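Niment opens its hand-held teaching sets to outside workshops and training centres

SKARKBERG, November — Niment, the maker of tools for robot teaching, announces that its hand-held teaching sets can now be rented by small companies, workshops and training centres. Until now the sets were used only by our own team and by our partner Sequeira. With this step we want to make it possible for people who know a task well to show it to a robot themselves, without writing a program and without having the robot in the room.

The rental programme has the name Sinness. It starts with 53 places, and the first sets leave our building this month.

Showing the task by hand

There are two usual ways to show a robot what it should do. In the first way a person steers the robot from a distance, with a pair of controllers or with a second pair of arms, and the robot records its own movements. This works well, but it needs the robot, and the robot is then busy for the whole time of the teaching. The person also has to learn how to steer, and many people find this tiring in the first days.

In the second way the person takes a pair of grippers in the hands and does the task directly. The grippers have the same kind of jaws that the robot will use later, so the person cannot do something that the robot would not be able to do. A camera on the gripper sees what the jaws see. A camera on the head sees both hands and the objects between them. From these recordings the movement is calculated, and the robot learns from it.

Sinness supports both ways. The hand-held grippers are the main part, and for customers who already own a pair of robot arms we offer remote control as an addition. A customer can begin with the grippers on a normal table and change to remote control later for the parts of the task where the force is important.

"I have taught with both, and I would not give up either one," says Edeltraud Danzer, head of product at Niment. "But when a person comes to us for the first time, I give them the grippers. After a short time they stop thinking about the tool and they think about the task, and this is what we want to record."

Everyday tasks first

The tasks which our customers ask for are mostly simple ones: to open and close a door, to take a package from a shelf, to put things back in the right place. For a person they are easy. For a robot a glass door is difficult, as the surface reflects the light and the edge is hard to find. Packaged goods are also not easy. They stand close together, and the gripper must come between them at a good angle.

For this reason the Sinness guide begins with shelves, doors and small household objects. Each task is divided into short pieces. The person shows one piece, puts the objects back in a slightly different position and shows it again. For a simple task we recommend 500 repetitions, shared between several people if possible. Different people reach for the same door in different ways, and the robot should see this.

Before the recording the person also checks the markers. These are small black-and-white patterns which the cameras can recognise easily and which tell the system where a gripper is in the room. The check must be repeated after every break. 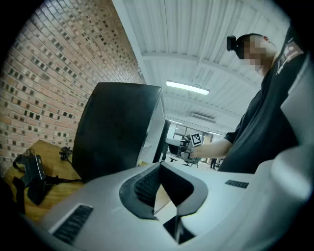
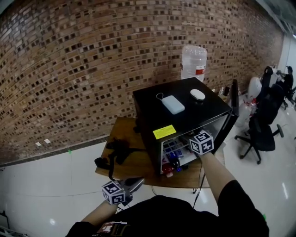 Second picture: both grippers carry their marker cubes, and the right one reaches towards the glass door of a mini fridge.

Rianne Peeters would like buyers to hear about the slow parts too. In her opinion the first hours of teaching are often wasted, and the reason is nearly always the same: people move too fast. They want to show how quickly they can do the task, and the recording is then not useful. She now asks everyone to begin at half of their normal speed and to wait a moment before the jaws close. She also said that a mistake should stay in the recording when the person has corrected it well — a robot which has never seen a correction does not know what to do when a package slips.

Niment has taken this advice into the guide. The chapter on speed was written new, and recordings with a corrected mistake can now be marked in the software, so that they are not deleted together with the failed ones.

What is in the set

Each set is rented for a minimum of 2 months and contains:

a pair of hand-held grippers with marker cubes
a head-mounted camera with strap
marker cards for the check before recording
cables and a carrying case
the printed guide, with a section for remote control

The customer needs a table, good and even light, and a computer for the transfer of the recordings. A special room is not necessary. We recommend only that the objects on the table stay the same during one series, and that strong sunlight does not fall directly on the markers.

With every set comes an introduction of 4 hours, given by Beatriz Neves or Cristóvão Paiva, at the customer's place or in Skarkberg. In the introduction the customer's own people record a first task and look at the result together with us. Experience with robots is not required.

Recordings and privacy

All recordings belong to the customer. Niment receives them only if the customer wishes help with the training of the robot, and in this case they are stored separately for each customer. As a head camera can also see other people in the room, faces can be made unrecognisable before the recordings are passed on. We ask every customer to inform their staff before the first series and to put a notice at the door.

How to apply

Workshops, small manufacturers, care homes and training centres can apply with a short description of the task they want to teach. One page is enough. A photograph of the place is helpful, together with the approximate size and weight of the objects. Tasks with hot liquids, open blades or animals cannot be accepted at present.

Applications are read in the order in which they arrive. Training centres which would like to share one set between them may send one application together, but they should name one person who is responsible for it.

About Niment

Niment develops hand-held grippers, remote control and software for the teaching of robots. The company has its seat in Skarkberg and works together with Sequeira on the recording and checking of demonstrations.

Press contact

Leonor Bastos, Niment, Skarkberg. The press office is open in the mornings until noon. Interviews and visits to an introduction day can be arranged on request.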